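Print this page | E-mail this page

HOUSEHOLD AND HISTORY — Notes for week 4
Keeping food before the fridge: salting, smoking, drying, potting
Tutor: Effie Geddes. Notes typed up 7/27/19, some bits still rough

Carry on from last time. We'd got as far as the autumn kill and why it happened when it did. Quick recap for anyone who missed it: not enough winter feed for all the beasts, so you keep the breeding stock and kill the rest. Then you have a lot of meat at once and months to get through. Everything this week comes out of that problem.

1. What makes food go off

Need three things — water, warmth, and something living in it (mould, bacteria, yeast). Take one away and you slow it down. People didn't know about bacteria but knew very well what worked. Worth saying again as it came up in the essays: "they didn't know why" is not the same as "they were guessing". Generations of trial behind a good ham.

Drying takes the water. Salt ties the water up. Smoke dries the outside and leaves a coating that moulds don't like. Fat over the top keeps the air off. Cold slows the lot, but you can't count on cold.

2. Salt

Two ways of doing it. Dry salting — rub it in, pack in layers, leave it, turn it, rub again. Brining — strong salt water, meat kept under with a weight. Old test for brine strength is whether an egg floats in it.

Salt cost money. Sea salt from the pans on the coast was cheap-ish but dirty and bitter, the better stuff came in by ship. The Gellside household accounts (handout 2, you should all have it) have salt bought in September every year they survive, always before the kill, and always two grades. Coarse for the barrel, fine for the table and for butter. Look at who is paid to carry it. The carrier sometimes gets nearly as much as the seller.

The earliest entry is 1448. Handwriting is hard, I've given a typed version underneath. Note the spelling of "herring" changes four times on one page, don't worry about it.

Things people salted that we forget: butter (heavily, then washed before eating), beans, cabbage, eggs sometimes. Not just meat and fish.

3. Fish

Oily fish and white fish have to be treated differently. Exam answers always lump them together, please dont.

White fish (cod, ling) — little fat, dries well. Split, salted, laid out on stones or racks in the wind. Goes hard as a board. Keeps for years if dry. Has to be soaked a day or more, beaten first.

Oily fish (herring, mackerel) — the fat goes rancid in air, so drying alone is no good. Straight into barrels with salt, lid on, topped up. Gutting has to be fast, same day. That is why you get big gutting crews at the ports and why the work moved round the coast with the shoals.

Barrels matter as much as the fish. Bad barrel leaks brine, fish go brown, load is refused. The coopers had a lot of power. Urquhart's chapter on this is the best short thing to read, ignore the maps.

Demand side: fast days. No meat on a good part of the year's days, so even inland places wanted fish. Woltilholm is two days from the sea by cart and still buys herring by the barrel.

4. Smoke

Cold smoke and hot smoke. Cold — well away from the fire, days or weeks, meat stays raw but cured, must be salted first. Hot — cooks it, tastes good, doesn't keep long. Most farmhouse smoking was just hanging a ham up the chimney, so slow and on the cool side.

Wood: oak, beech, apple where they had it. Not pine, tars. Peat in the north and islands.

Wendell Mercado came in last year and talked to the group about rebuilding the Fostell smokehouse. Main points from his talk, for those who weren't there:
— the building leaked smoke everywhere and was meant to
— hooks set at 30 inches so sides didn't touch
— no chimney, just gaps under the slates
— the floor was beaten earth, the stone one is later
— first batch was far too salty, second one allright

5. Drying

Cheapest of the lot if you have the weather. Fruit on strings in the loft, apple rings, pears dried whole in the bread oven as it cooled. Peas and beans — dried on the plant and then threshed. Herbs obviously. Mushrooms on thread.

Britain is damp so drying in the open air is chancy. The bread oven does the work the sun does further south. Same oven, one firing: bread first, then pies, then custards, then fruit left overnight. Fuel was dear, nobody wasted heat.

Oatcakes count as well. A dry-baked flat bread is a way of storing grain. Hung on a rack over the fire, good for weeks.
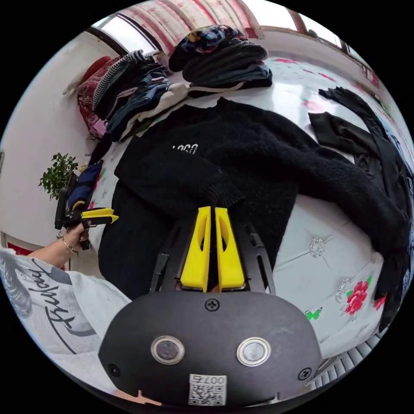
6. Potting and fat

Cook the meat right down, pound it, press into a pot, pour melted butter or suet over till sealed. Keeps for weeks in a cold larder as long as the seal isn't cracked. Once opened eat it up. Small pots for that reason — one meal, one pot.

Raised pies did the same job. Thick hard crust, not always meant for eating, with fat poured in through the hole in the lid. Think of the crust as the tin.

Later on (see week 6) sugar gets cheap enough for ordinary households and jam comes in. Before that, fruit in honey if you were rich, dried if you weren't.

7. Who did the work

Mostly women and it mostly isn't written down. The accounts show what was bought, not what was made. Recipe books are from the top end and late. So we are working from probate lists — salting trough, powdering tub, bacon rack, crocks. If a widow leaves a powdering tub she was salting meat. Handout 3 has 43 of these lists from one parish, go through them and mark every item to do with storing food. Bring it with you next time.

"Powdering" = salting, by the way. Nothing to do with flour.

Reading for next week
Urquhart, ch. 5 (short)
Gellside accounts, typed version, first two pages
Handout 3, marked up

Essay: 2000 words. "Was salt a luxury or a necessity in the late medieval household?" Use at least one probate list. Hand in at the office, or by e-mail if you can't get in. Put your name on every page please, last time I had a pile with no names at all.

Back to course list | Print this page | E-mail this page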